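Okay, robotics club thread, because my camera roll is full and my group chat has muted me. Our term project has a name now: Elodeo. Two arms, one table, one coffee machine. The goal is a full cup, made and served, no human hands. 1/

For those just joining: I'm in the student robotics club at Huvine, 12 of us this term, and half had never touched a robot before May. I was one of them! My first program drove an arm politely into its own base. 2/

Why coffee? Unnur Holst (our supervisor) wanted something with lots of small annoying steps, and coffee is nothing BUT small annoying steps. Pick up a cup, put it in the right spot, open a lever, drop a capsule in, close it, press, wait. 3/

Bram Jacobs and I have been on cups. Glass is horrible, by the way. Squeeze too lightly and it slides, squeeze harder and everybody in the room stops breathing. We practised with plastic ones for ages and I'd recommend that to anyone. 4/

Dagný and Ívar Eskildsen (siblings, yes, they argue, yes, it's great) have the capsule side. They've done 40 practice runs this week and got the lever first go on 3 of the last lot. Doesn't sound like much. You should have heard the cheering. 5/

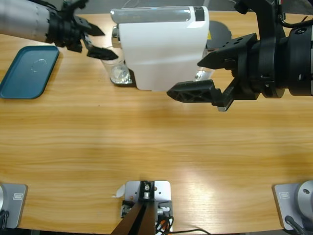 The hard bit at the moment is getting the two arms to share the space. Each one is fine on its own, then you ask them to work on the same machine and they both want the same patch of air. Abelardo Tapia wrote a little "after you" rule so one waits for the other. Slow, but so polite. I love it. 6/

Next up is the tray. We want a cup carried over and set down without a spill, and my favourite job so far has been labelling our attempts by how sad they made us. 7/

Open night is September 27, 2026 and we'd love visitors. Come and ask us things, even the basic stuff, we were all asking it a few months ago. Bring your own milk, the club fridge is grim. 8/

Oh, and Dagný wants it noted that she prefers tea. 9/9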